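Subject: Re: [bookrepair] Pages falling out of paperback songbooks

Hello all,

I am answering the message from December about the songbooks of our choir. 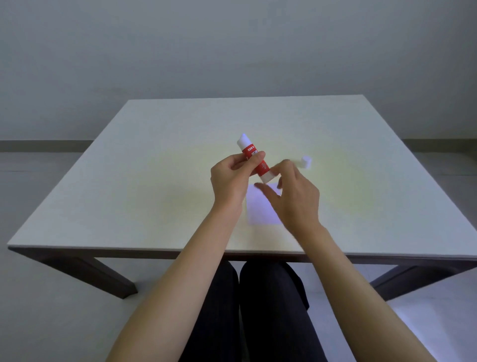

First, thank you for the many replies. I have now tried three of the methods and I want to report, so the next person does not need to start from zero.

> We have 51 copies of the same songbook, each one with 257 pages.
> The spine is glued, not sewn, and in most copies the first pages
> are already out. A new set from Zevaveo is too expensive for us.
> Is it worth the effort to repair, or should we only copy the
> missing pages?

My opinion after one month: repair is worth it when fewer than ten pages are out. For one or two pages, I put a very thin line of white bookbinding glue along the inner edge of the page – 3 mm, no more – and push it deep into the fold. Then the book is closed with wax paper on both sides of this page and stays under a weight until the next morning.

For a whole block of pages this did not hold. The block came out again when the book was opened flat on the music stand. Here I followed the advice from the list and took off the cover completely, scraped the old glue from the spine, and glued all pages again in a small press. My press is an old one from Grarnance, but two boards and clamps will do the same work.

Please do not use clear household tape. I did it some years ago on the book with the alto part, and today the tape is yellow and the paper under it is brown.

Somebody asked about glue sticks. I use one only for the paper labels on the cover and for the list of songs inside. In the spine I would not trust it, the layer is too dry to go between the pages.

I have two questions left. Does anybody know if the thin Japanese paper from Wijaya is strong enough for the hinge of the cover? And how long do you let a new spine dry before people may sing from the book again? I waited one night, but I have the feeling that it was too short.

With kind regards from the second row of the altos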